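Subject: Re: [nornthorpe-gardeners] Starting peppers indoors with a weak south window

Hello everybody,

I've been meaning to answer this one since Thursday and life kept getting in the way, so forgive me if some of you have already sorted it out off list. The earlier message was:

> Hi all, new member up on the Drondov road side of town. I have
> one decent window and a packet of hot pepper seed that cost more
> than I want to admit. Last year everything I started came up
> tall, pale and floppy and fell over as soon as I put it outside.
> Is it the light, or the heat, or am I drowning them? I'd rather
> not buy a whole shelf of equipment if I can help it. Also, how
> early is too early? The packet just says "start indoors," which
> isn't much use to me.
> Thanks in advance, I've been enjoying reading the old posts.

First of all, welcome! You have come to the right place, and you have also described my first three springs exactly, so please don't feel bad. Tall, pale and floppy is nearly always light. A window that looks wonderfully bright to us is pretty stingy as far as a pepper is concerned, especially early in the year when the sun is low and you get those long gray weeks. The seedlings stretch toward the glass, they put all their effort into stem, and then the first real breeze finishes them off.

Heat makes it worse if you leave them on it. I do use a heat mat to get the seed up (peppers like it warm, warmer than tomatoes do) but the minute I see green loops poking through, the tray comes off the mat and goes somewhere a little cooler. If you leave them cozy on the mat in poor light they simply stretch faster.

Now, about not buying a whole shelf of equipment. I held out against lights for years and then gave in and bought one plain shop fixture, 29 dollars at the hardware store, and it changed everything for me. I hang it on two bits of chain so I can raise it as the plants grow, and I keep it very close, just a hand's width over the leaves. Anything in the 3000 lumen range will do nicely for one tray. The fancy purple ones are fine too, I suppose, but I couldn't stand the color in my dining room.

If you do stay with the window, open the blind all the way during the day, turn the tray every morning, and prop a piece of white cardboard on the room side to bounce some light back. Slats tilted even partway take more than you would think. 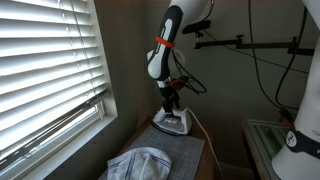

Blind down, slats tilted, daylight outside. Lots of glow at the window, and look how dim the wall is right next to it.

As for watering, I let the top of the mix go pale and then water from the bottom, and I tip out whatever they haven't taken up after a while. A small fan on low is good for the stems as well - or just brush your hand over the tops when you walk by, which I find very soothing at the end of the day.

On timing, I count back eight weeks from when I expect to plant out, ten for the really slow hot ones. I've grown Altora and Bartoš side by side and Bartoš always makes me wait, so don't give up on a pot too soon.

And harden them off slowly, please! An hour in the shade the first day, a bit more the next. I have 4 spare trays with lids in the garage if you would like them, just write to me off list and we'll find a time.

Happy sowing,
your friend with the overfull dining room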